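Lokell changes pan coating and oven limit on its braising line

Lokell has revised the 14-inch braising pan in its Grenov line, with stock reaching kitchen stores in September. The new version carries a thicker base and a lower oven limit than the pan it replaces. Lokell now rates the pan and lid together to 517 degrees Fahrenheit. The lid knob is steel on both versions.

The coating is also new. It is applied in two layers and cured at 795 degrees, and the maker asks that metal tools be kept off it. Soy-based marinades and sugar glazes can be reduced in the pan over medium heat – high heat is advised only for boiling water.

Test cooks at Jundodden ran the pan through 50 braises of chicken thighs and pork shoulder. Browning was even out to the rim on gas. On an electric coil, the outer inch ran cooler and needed an extra four minutes per side. Sauce volume after two hours with the lid on was slightly higher than in the old pan, so recipes that finish with a thickened sauce may need a short simmer uncovered.

Chiang, which distributes the line to restaurant suppliers, will keep selling the earlier version until its stock is gone. Lids from the two versions do not interchange. 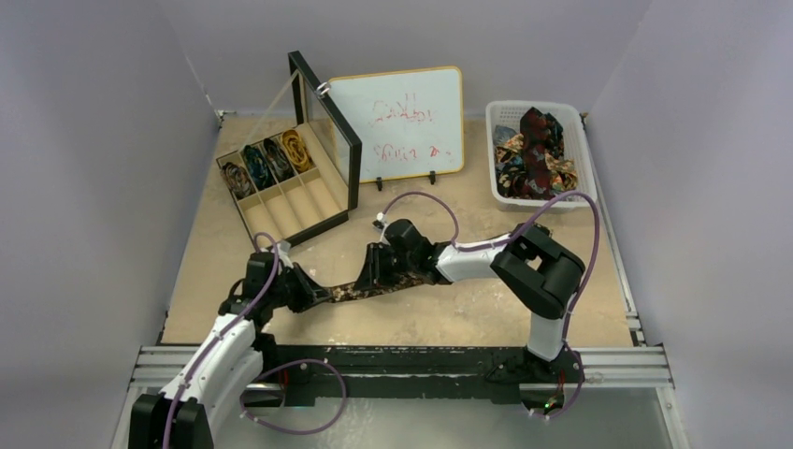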